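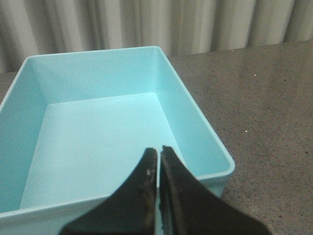

Wrist camera view, gripper fingers at the near side of the turquoise bin.

Waltley Tabletop Arm with Dual Camera Kit: Equipment Review
Plarndale Equipment Lending Service
Last updated: October
23 shares | 2 comments

The Waltley is a tabletop arm supplied by Rácz and intended for teaching rooms and small workshops. The kit contains the arm, a two-finger gripper, a wrist camera, a second camera on a fixed stand, and a license for the Wutora control software. The Lending Service evaluated one unit over five weeks to decide whether it should be offered to member schools. Testing was carried out by Botond Veres.

Setup
The printed guide is clear and can be followed by staff with no earlier experience of robotics. Mounting the arm requires one hex key, which is included. The cable for the wrist camera is shorter than it should be and must be routed along the inside of the elbow joint. Members should allow a full morning for the first installation, including the software update.

Wrist camera
The wrist camera gives a close view of the work and keeps the gripper fingers in sight. With an open bin under the gripper, the operator can see most of the floor and the far wall, and can judge where the fingertips are in relation to the near rim. The fingers themselves are slightly out of focus. This did not hinder placing tasks, but it made fine alignment of small parts slower than expected. The picture can be enlarged in Wutora, although the control for doing so is poorly labeled.

Fixed camera
The second camera covers a wide area of counter from the side. Its usefulness depends on the surface below it. On glossy speckled stone with a pale curtain behind, glare spreads over the center and right of the view and is strongest toward the back edge. Nearer the camera the speckle of the stone is clear, and a small dark crumb or pebble on the counter can be told apart from the pattern. A matte mat is recommended for polished counters, and one should be included in the kit.

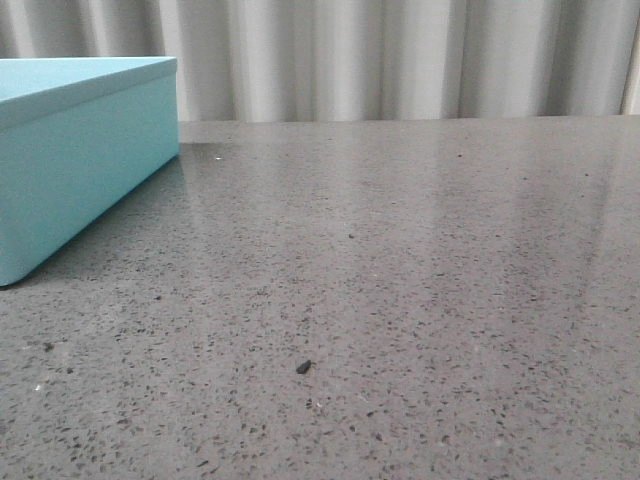
Software
Wutora shows both camera views side by side and records them together. Saved positions are easy to name and recall. The program closed without warning on two occasions during the evaluation; no recordings were lost. User accounts cannot yet be limited by role, and schools will need to supervise access.

Load and noise
The supplier states a working load of 400 grams. The arm was used within that limit throughout and ran quietly enough for a shared classroom.

Recommendation
The Waltley is approved for loan to member schools, subject to a staff briefing before first use. The Service will request a longer wrist cable from Rácz and will review the software again after the next release.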